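Equipment plan for the Dondley group: hand-held grippers

As many of you have asked, we give a short report on the budget for next year. In July we decided to wait with the robot arm and first to buy more hand-held grippers. The offer from Wirilon was for four pieces, with spare finger pads, for 2000 pounds in total. Cavonero was cheaper, but the delivery took three months and the pads were not included. 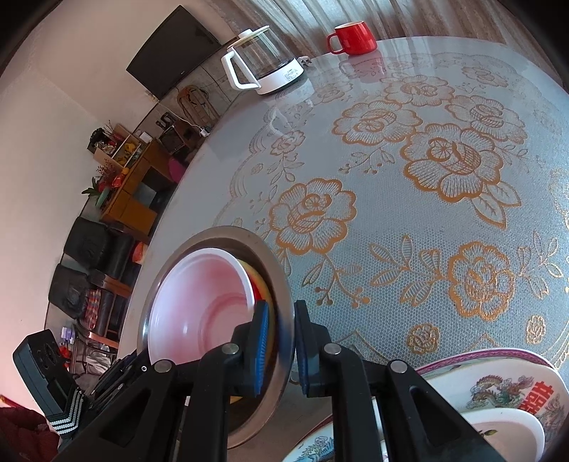 A two-finger gripper with blue ridged pads, holding a steel bowl at a glass-topped table.

Pads are the part we must plan for better. Household work with bowls and plates uses them up quickly, and last year we had no line for them in the budget. We propose to keep two spare sets for each gripper, stored at the Mondal office.

The question of the arm comes back in spring. If your team needs one before that, please write to us with the task, the weight to be lifted and the space you have. Wishes for smaller items can be added to the shared list until 21 November 2020.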